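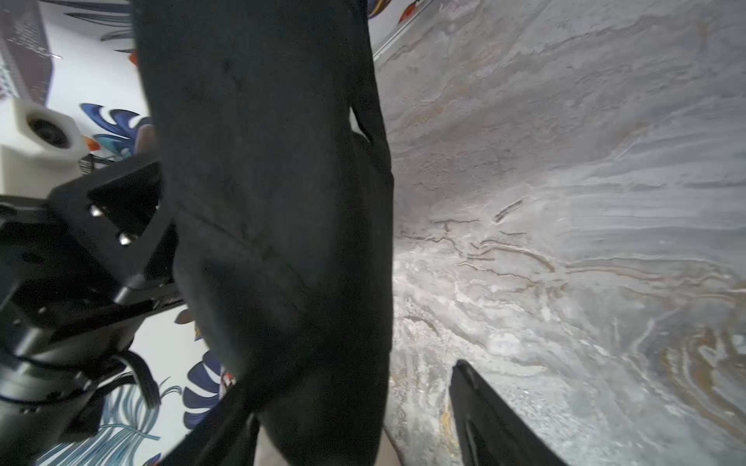
Slide 1. Wrist camera view, black fabric at the gripper fingers, marble-patterned surface behind.

Speaker notes – Looking after a gripper that handles cloth
Hongmei Yu, Ruken workshop talks, March 2025

Leave the slide up while people sit down. Start when the door is shut.

Opening. I look after the arm we call Mekura. It handles soft goods: clothes, cushion covers, anything that folds and sags. Tonight is about the gripper end only. The base and the controller get their own talk in April.

Point at the left side of the slide. Two silver screw heads on the triangular bracket. Ask the room who has checked theirs this week. Wait for hands.

These are the screws I look at first. On our arm the bracket carries side load whenever cloth bunches up against it, and that is most of the day. I put a paint mark across the head and on to the plate after tightening, on every screw I touch. If the two halves of the mark no longer line up, the screw comes out, gets cleaned, gets fresh thread lock and goes back in. Do not just nip it up a bit more. We stripped a housing that way last year and waited 7 weeks for the new one from Altora.

Next, cables. Point to the bundle below the bracket. It has to have a loop in it or the wrist pulls it tight at full turn. Too much loop and it drags across whatever the arm is working over. Our rule: turn the wrist slowly by hand to both ends with the power off, and watch the loop all the way. Check the sleeve for rubbing at the same time. Ties go on finger tight, with the tails trimmed flush. A sharp tail will pull a thread out of a jumper.

(If someone asks about cable life: we have changed ours once, at around 2,000 hours. Say that it was one cable on one machine.)

Fingers. On the slide there is one at the bottom centre, going under the fabric, and one at the right, resting against the pale surface. Talk about contact with the work surface. The fingers have to get low to pick up thin cloth, so the tips wear. Run a thumbnail along the inner edge. If it catches, dress it with fine paper and wipe it down. Log which finger it was. We had a run of snagged linings logged as a software fault, and the cause was a burr on one tip.

Dark, fuzzy fabric is the worst for fluff. It gets into the finger joints and packs down. Soft brush first, then the vacuum. No compressed air, it drives the fluff further in. We do this every 4 shifts on dark fabric and leave it longer on cotton sheets.

Camera. The whole slide is from the wrist camera, so pass on to the lens here. Lens cloth only, no solvent. After cleaning, take a still and compare it with the reference still taped inside the cabinet door. The gripper should sit in the same place in both. If it has moved, the camera mount has slipped and the arm needs calibrating again before it does any work.

Mention labels. There is a small red and white one on the left edge of the fabric, near the bottom. Sewn labels are a nuisance for us, they can get pinched in the finger joint. Look for torn scraps when you brush out.

Paperwork. One sheet per machine, kept at the machine. Ours is job sheet 209, copies at the back of the room. MacLeod use the same layout on their cell with two extra lines for the air supply – we have no air on ours, so cross those out if you pick up their version.

Demo, if time. Power off, lock on, key in my pocket. Show the paint mark, the wrist turn and the thumbnail check. Let two or three people try the wrist turn. Keep sleeves and lanyards clear of it.

Questions. Spare tips are in the blue box on the side table. Please put them back.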